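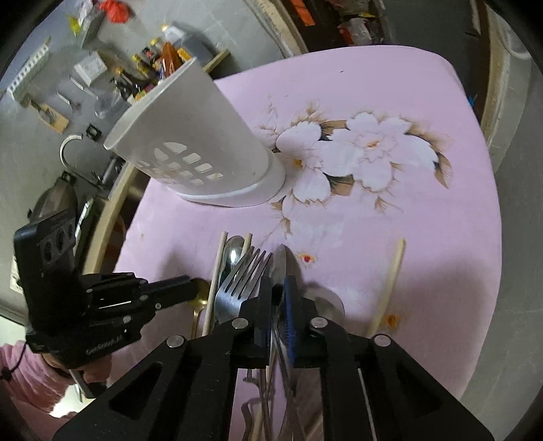
The Third Chopstick

By Killian Caron
December

Print | E-mail
15 comments | 43 shares

Dinska put the pink tablecloth on before anyone else was up. It was her mother's, the one with the big white flowers, and it came out for birthdays and for bad news. The table was an old one with rounded corners, and the cloth never sat right on it.

"Which is it?" her brother asked when he came down.

"Neither. I'm sorting the utensils."

The white holder had tipped over on its side and she let it lie. Everything that lived in it was going to be divided between two apartments. They had already done the plates and the lamps, and they had fought over a lamp.

"I don't want the gold spoon," he said.

"You always used the gold spoon."

"I used it because you wanted it."

She thought about that. It was probably true. When they were kids he had hidden it in his boot for most of one winter, and their mother had turned the kitchen upside down.

There was a knife, a fork, the silver spoons. There were chopsticks, pale wooden ones, and they came to three. Their father had bought them at the store on Cordier Street, the year he decided to learn to cook noodles. He made noodles twice.

"Where's the other one?" he said.

"There was never another one. Not since we moved here."

"Then why did she keep it?"

Dinska didn't know. Their mother threw out coats that still had buttons. She threw out his school trophies. But she had washed that chopstick and stood it back up with the rest for years.

He looked through the drawer anyway, and behind the stove, and in the can where the rubber bands were. He found a receipt for 100 dollars and a dead battery. It was past nine by then and the van was coming at noon.

"You take the pair," she said. "I'll take the odd one."

"What will you do with it?"

"Stir paint. I don't know."

He sat down across from her and smoothed the cloth where it had bunched up at the corner. Then he asked if there was any coffee left - there was, a little - and she got up to pour it.

E-mail this story | Print this page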